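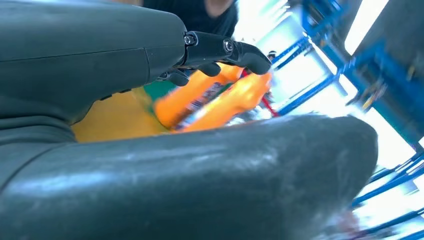
The robot's hand and two orange bottles, from the camera near its wrist.

Science Desk > Machines > How Robots Learn

11 October 2024
By Evangelia Chatzigeorgiou

How does a robot learn to use its hand?

A robot hand has joints, a bit like yours. Each joint needs a number that tells it how far to bend. Picking up a bottle means sending new numbers to every joint, many times a second.

Writing all those numbers by hand would take too long. At the Kallonbridge workshop, Xiaoyan Mao and her team use a method called imitation learning. To imitate means to copy.

First, a person steers the robot through a job. The computer saves two things at each moment: what the camera sees, and how the joints are bent. One full go at the job is called a demonstration.

Next, the computer studies the demonstrations. It looks for links between the pictures and the movements. The result is a program called a policy. When a policy is given a new picture, it works out the next movement.

The pictures are not always clear. A camera close to the hand sees large fingers and a small part of the table. When things move quickly, bottles look smeared and their labels cannot be read. The policy has to work with pictures like these too.

The team tested two policies. Each had 100 tries at picking up a bottle. The first had learned from 17 demonstrations and managed 9 pick-ups. The second had learned from 113 demonstrations and managed far more. It still failed when a bottle was turned in a direction it had not met before.

In February the team will repeat the test with bottles of other shapes.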